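Getting Old Plates and Knives Looking Good Again

I love a secondhand dish rack. Give me a box of mismatched plates and dull gray flatware and I'm happy until dinner! Most of what looks worn out is only dirty in a stubborn way, and an hour at the sink will fix it.

Start with those pencil-gray scratches on white plates. Nine times out of ten they're metal rubbed off from knives and forks, sitting on top of the glaze. Make a paste of baking soda and water, thick as frosting, and rub it in small circles with a damp cloth. Go easy over painted rims (gold especially, which I leave alone completely). If the marks are still hanging on, a powdered cleanser made for cookware will usually lift them. Rinse well and dry right away with a cotton towel.

Tea stains inside cups come off the same way, and I do those while the paste is out. 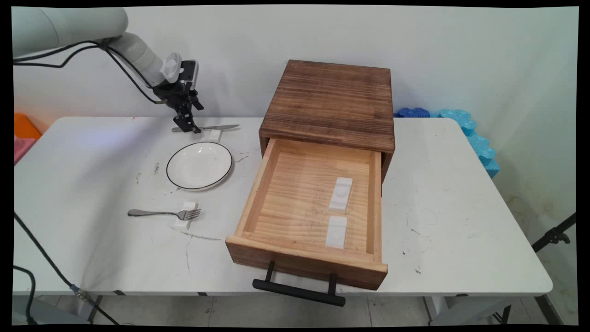

Sobia Dogar wrote in to say she skips the paste for her knives and soaks them in warm water with a splash of white vinegar, 3 minutes and no longer, then washes them in dish soap. I tried it on my stainless ones and wow, the rainbow film went straight off! Keep it away from real silver and anything with a glued handle, though. Glue and soaking don't get along.

For water spots, buff with a dry cloth while the metal is still warm from the wash. Always wipe from the handle toward the tip, with the edge facing away from your fingers.

Then there's storage. Slip a paper towel or a round of felt between good plates when you stack them, and lift them out, don't slide them. My Luo saucers have lived like that since October and they still look wonderful. Old flannel pajamas make terrific rounds, by the way. Trace a saucer, cut just inside the line, and don't bother hemming.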